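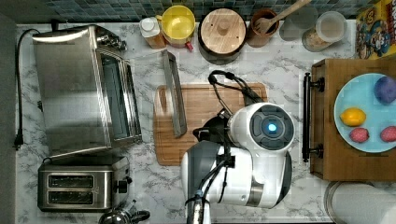
The stop button worked. I want to say that first, because when I told people at work that the kitchen arm had "a safety incident" they pictured something out of a movie, and I spent the rest of lunch walking it back. The stop button did its job. Everything before the stop button is what I'd like to complain about.

Some background for anyone who doesn't follow this blog for the robot posts. I've been doing paid evaluation work on home manipulation setups for a while now, mostly kitchen tasks, mostly picking up one thing and putting it on another thing. The current one runs on a control package called Galtorix, with a separate safety layer from Dolent that is supposed to watch the joint forces and step in when something looks wrong. The sales material for the safety layer uses the word "instinct." I have opinions about that word.

The task on Friday was as dull as they come. Lower the hand to a bowl on a cutting board, close on the rim, lift, set it back down, open, go home. We had a batch of 200 runs to get through. I had the log open on one screen and a cold coffee next to it.

On run 40 the arm went down, closed on the bowl, and kept going down. It wasn't fast. That's part of why I was slow to react, I think. A fast mistake gets your hand moving before your brain does. A slow one looks like the machine is being careful. The wrist leaned, the board slid a little on the counter, and the motors started making the noise they make when they're working against something that isn't going to give. I hit the stop. Then I sat and waited for the Dolent layer to tell me what it had seen.

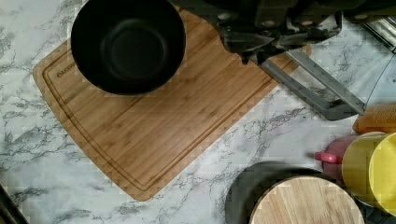

It had seen nothing. Or more exactly, it had seen a force reading that never changed. The log had the same value, 221, repeated for 1,442 lines in a row, from partway through the run before until I pressed the button. Same number while the arm was in the air, same number while it was pushing on the counter. A real sensor jitters. It jitters when a truck goes by. If you get the identical value over and over from a thing bolted to a moving arm, you don't have a reading anymore, you have the last thing it said before it quit talking.

So the wrist sensor had dropped out, the controller held on to the last good number, and the safety layer looked at that number, found it comfortably under the limit, and approved everything. By its own rules it was right. The status light in the software stayed green the whole time.

I wrote this up and sent it to Dolent support. The reply came the same afternoon (credit where due) and said the behavior was "expected in the absence of a fault flag from the sensor." I have read that sentence several times. The sensor is supposed to announce that it has stopped working, and if it doesn't, everyone downstream assumes it's fine. My smoke alarm chirps when the battery gets low, and it cost less than lunch.

There is a setting for it, by the way. Stale data timeout, third page of the advanced menu, off by default. The manual says turning it on may cause "up to 40 percent more interruptions," and I assume that's why it ships off. Interruptions look bad in a demo. I'd take them.

The cause on the sensor end was a connector. The signal cable at the wrist had worked partway out, and there was no clip or tie holding it. I pushed it in, wiggled it, watched the numbers come and go, and felt very clever for a minute until I remembered that I'd signed the morning check sheet. The sheet says "cables OK." I had looked at the cables. I hadn't tugged on any of them.

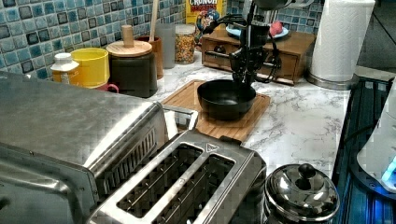

Would a better sensor have prevented this? Any sensor can lose its cable, so a pricier one would have gone quiet the same way, and the fix has to be in the software that listens to it.

I asked around a little. Someone I know who used to run Fröhlich arms in packaging told me they treat a frozen value as a fault and have done for years, no menu involved. Someone else, on an Amus rig, went and checked theirs after I wrote and found the timeout was off too. That's two people, so don't quote me as a survey.

What bugs me is how the conversation about home robots goes. Every pitch I sit through has a slide about what happens when a person walks into the arm's space. Fine, good, keep the slide. I have yet to see one about a loose plug. I've dealt with a lot more loose plugs than I have people wandering in.

For now the timeout is on, the cable has a strain relief, and I've added a line to the check sheet that says to press on the wrist by hand and watch the number move before the first run. Takes a few seconds. We also cut the downward travel limit so that the hand runs out of permission just below where the bowl should be, whatever the force reading says. I don't know why that wasn't set from the start. I've asked, and I got a shrug in email form.

The batch gets restarted from zero in August. Dolent says the default is under review. I'll post again when there's a version number attached to that.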